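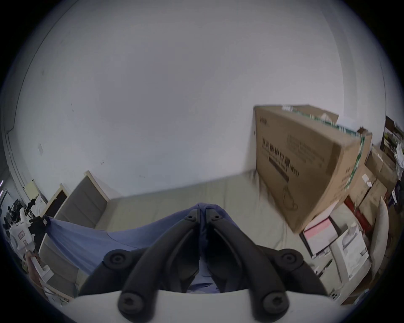
Breltano Opens Its Guest Rooms on 14th December

Breltano is delighted (and, after such a long wait, more than a little relieved) to announce that its newly furnished guest rooms will welcome their first visitors on 14th December.

The rooms are plain and restful, with white walls, a pale grey-green mattress and a headboard padded in grey fabric, edged with a thin strip of light wood. A soft blue cloth adds the color. We tried a good many shades over the spring, and kept coming back to blue!

"I wanted people to put down their bags and feel they could flop onto the bed right away," said Cillian Dolan, who has looked after the furnishing since June. "My own mother tested the mattresses, and she is not easy to please."

Bedding comes from our friends at Furusia, who have been wonderfully patient with our changes of mind. Guests staying 2 nights or more will find a second blanket in the closet, and extra pillows are there for the asking.

There are 177 places on the opening list, and we'd love to hear from families, old friends and anyone passing through. To reserve a room, please call or stop by the Breltano front desk.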